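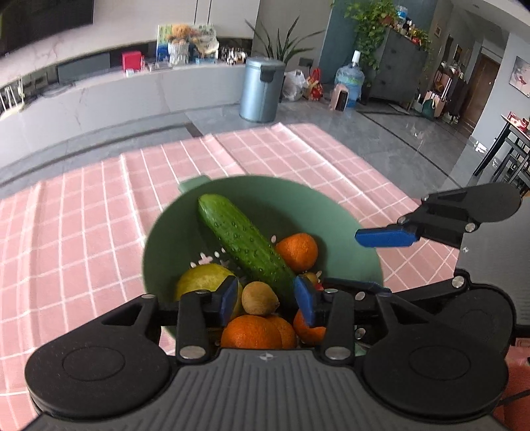

Okay, produce washing day, a thread, since a few of you asked how I get through a whole week of fruit without losing half of it to the back of the fridge.

First thing, I quit sorting as I unpack. It all goes into the green colander together, the oranges and the kiwi and the cucumber and whatever else came home with me, and the colander sits out on the table where I have to look at it. My mother did this with a dishpan and I used to think it was laziness. Sorry, Mom!

I love a colander with a little handle tab, by the way. I went years with one of those wire ones that rolled around the sink like a hubcap. If you see a round one at a yard sale, grab it.

Cucumbers get used first at my house, always. Lorraine Hartley taught me to slice them thin with rice vinegar, a pinch of sugar and more salt than you'd think, then leave them alone for 33 minutes. Why 33 I have no idea, she set her timer for it and now so do I.

Kiwis I leave out until they give a little when you press near the stem end. If they're hard as golf balls, put one in a paper bag with a banana and check it the next day (or the day after, they're stubborn). Once they're soft they go in the fridge and I try to eat them before breakfast turns into toast again.

Citrus is the easy one. It'll sit on the table up to a week and be perfectly happy, and I zest the peel before I squeeze anything. The zest goes in a jar in the freezer and then into pancakes, usually in October when I start wanting pancakes every morning.

Oh, and the pink tablecloth! I still haven't ironed the fold lines out of it and I doubt I will. It cheers up the whole kitchen, creases and all.

Tell me what you do with cucumbers besides salad, please. I have more coming from my neighbor's garden and I'm running low on vinegar.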